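Lending kitchen opens bigger room in Laltholm

2023-07-22

The Pluledus lending kitchen in Laltholm has moved its bowls, pans and baking tins into a larger room at the back of the old Dehghan drapery, and began taking loans there this month.

The scheme lets people borrow kitchen equipment they do not want to buy or have no space to keep. It had been run from the front half of a shop unit on Kurnero Street, where much of the stock was kept in crates under the counter and had to be lifted out each time somebody asked for something.

Pluledus now has 2000 items on its list, from single ladles to preserving pans. Mixing bowls are borrowed more than anything else, followed by large stockpots and cake tins. The new room has open shelves along two walls, a double sink, and a counter by the door where loans are written in and out.

Membership costs £3 a month, which is the same as before the move. Members can keep an item for up to three weeks and renew it once if it has not been reserved. Glass items and anything with a plug are lent for one week only.

The drapery closed in the spring of last year and the front of the building has since been let as a hairdresser's. The back room had been used for cutting and storing cloth. It has its own entrance from the yard, with a shallow ramp in place of the old step, and borrowers no longer have to come through a shop to reach it. The yard gate is left open during lending hours, but there is no parking inside and the lane is too narrow for waiting cars.

Work on the room took most of June. The walls were repainted, the lino was taken up and a new sink was plumbed in where the cutting table used to stand. Pluledus said the drains were the slowest part, as the old pipe ran the wrong way and a length of the yard had to be dug up and relaid. The bill was met from a grant and from the sale of duplicate stock, mainly saucepans and roasting tins.

The shelves are arranged by size, with the heaviest pots at waist height and tins stored on their sides in slots. Lids have a rack to themselves. Each has been marked with the diameter in centimetres, after a run of complaints last year from people who had got home with a lid that did not fit.
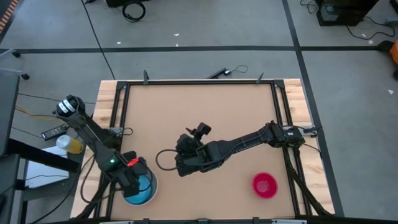
Bowls have taken more sorting than the rest of the stock. Most came in as gifts over several years, and few of them were ever part of a set. Pluledus has been putting them together by size and depth, regardless of maker or colour, so that a borrower can carry several home in one stack. A bright blue bowl sits well inside a larger whitish-grey one, for instance, with the rim of the bigger bowl showing at the side, and a pair like that can go out as a single loan. The new list has 88 of these made-up nests, each with its own number and a note of how much the largest bowl holds when filled to just below the rim.

Borrowers can still ask for one bowl on its own. The rest of the nest then stays on the shelf until it comes back, and the entry in the book is marked as split. Pluledus said it would rather people took the whole nest, as most baking needs more than one bowl in any case, but it will not insist on it.

Bowls that stick together are left out of the nests. Some of the older metal ones have almost straight sides and have to be prised apart if they are pushed down hard, and two were dented that way over the winter. They are now kept on a separate shelf with a sheet of card between each.

All items should be returned clean and dry. A drying rack has been fitted beside the sink for anything that comes back damp, and bowls are stood on it overnight before they are nested again. Wooden bowls and boards should not be put in a dishwasher. Pluledus oils its boards twice a year and asks borrowers not to do it themselves, after several were returned with cooking oil on them that had gone sticky.

Breakages are charged on a fixed scale which hangs by the counter. A chipped bowl is taken out of the kitchen stock and sold for a small sum from a box in the yard, where they are popular as plant saucers. Chips have been the most common form of damage, with nearly all of them found on the rim. Padded bags are lent free with any glass or pottery item.

Lending hours have been lengthened slightly with the move. The room is open on three days each week, with one late session for people who cannot get there during working hours. The times are on the yard gate and on the printed cards which members were sent at the end of June. Reservations can be left by telephone at any time and are held until closing on the next lending day.

Large orders for weddings and street parties need to be placed a fortnight ahead. The stock of serving bowls was fully booked for several weekends last July, and there have already been requests for the same weekends this year. Anyone wanting more than a dozen items is asked to bring a list with sizes, as the terms large and small have led to mix-ups – one family who asked for a large bowl for trifle were given one better suited to a side salad.

Gifts of equipment are being accepted again after a pause of several months. Pluledus is short of deep bowls with pouring lips, loaf tins in matching pairs and sieves with a fine mesh. It does not need any more saucepans, mugs or plastic tubs. Non-stick pans are only taken if the coating is whole, and electrical goods are tested before they go on the list. Anything that fails is handed back or sent for scrap, depending on what the giver prefers.

Items should be brought to the counter during lending hours and not left in the yard. A box of jars was left by the gate during the move and most were broken by the time the room was opened up.

The Kurnero Street unit was given up at the start of the month. Loans taken out there should be returned to the yard entrance, and old membership cards remain valid until they run out. A notice in the former shop window gives directions on foot, by way of the lane behind the library.

Pluledus has taken the new room on a lease of several years. Shelving for the third wall is on order and will be used for jam pans and bottling jars, which are in storage until it arrives. Members who need a jam pan before then can ask at the counter – two have been kept back and are being lent for one week at a time.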